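Ustdale Shared Workshop – Build a Two-Arm Helper
Handout 4: Contact Tasks

Last time we got both arms moving through free air without bumping each other, and that was a great evening! Now comes the fun part: touching real household things.

Before you power up
Clamp both bases. Check that the cables have slack at full reach.
Set the encoder zero again, even if you did it last time. Our encoders report 1,000 steps per turn. If you read 992 after a full turn, your coupling is slipping – tighten the set screw and repeat.

Approach and touch
Write the motion in 2 parts. The first brings the gripper near the surface at normal speed. The second creeps forward until motor current rises, then stops. Keep the second part short.
Start with the gripper closed. A closed gripper is one stiff finger, and you can learn a huge amount from one finger.

Practice target: the microwave
Flat glass, a rim, buttons, a door release – so much to try on one appliance! Work near the rim of the door window first, then move on to the buttons.

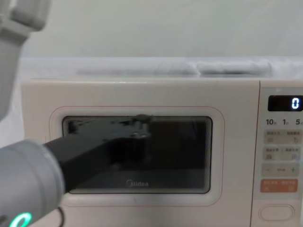 Hosoda wrote back after the last handout that the current threshold should be set separately for each arm, as two motors from the same box never read quite alike. Good advice, and it's in the Dradico config file now under "touch_limit".

For next time
Log ten touches per arm and bring the plots.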